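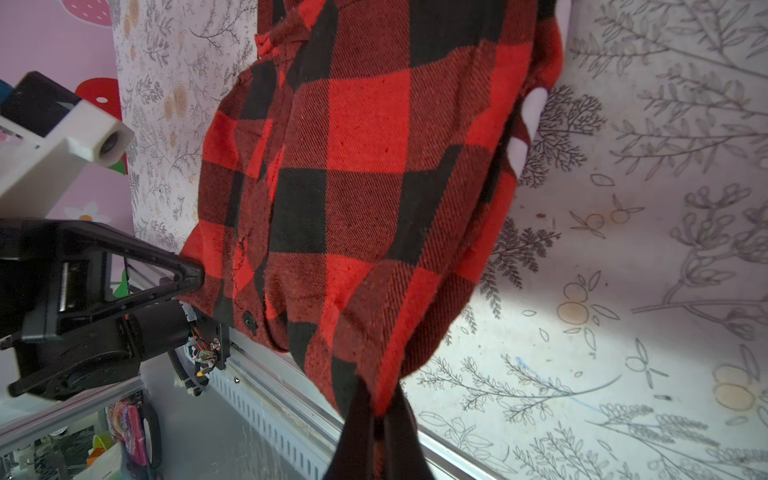 # What Is an Alliance Between Countries?

Think about two friends who walk home from school together. They make a promise: "If somebody bothers you, I will help you, and you will help me." Countries can make such a promise too. We call it an **alliance**.

## A story with four countries

Let us imagine four countries on one long river. Their names are Ketia, Baird, Skeser and Voninport. Ketia is big and has many soldiers. Voninport is very small, but all ships must pass its harbor to reach the sea.

One spring, the leaders meet for 2 days in Voninport. They sit at a round table and talk a lot. Sometimes they do not agree, and then they drink tea and begin again. At the end they sign a paper with 11 rules. A paper like this is called a **treaty**.

The first rule says: when one country is attacked, the others must help it.

## Why would a big country want a small friend?

Children often ask me this question. Ketia has a strong army, but it has no harbor. Voninport has a harbor, but only a small army. So each one gives what it has.

## Must friends agree about everything?

No. Baird and Skeser argued for 30 years about who may catch fish near their border. They stayed in the alliance all this time. Their **ambassadors** met and looked for an answer. An ambassador is a person who lives in another country and speaks there for his or her own country.

## Can a country leave?

Usually yes. The treaty tells how to do it. In our story, the country must write a letter to all the others and then wait 2 years. During the waiting it still has to keep its promise.

## Try it at home

Draw a map of the river and put the four countries on it. Then write one more rule for their treaty. Which country would like your rule, and which one would say no?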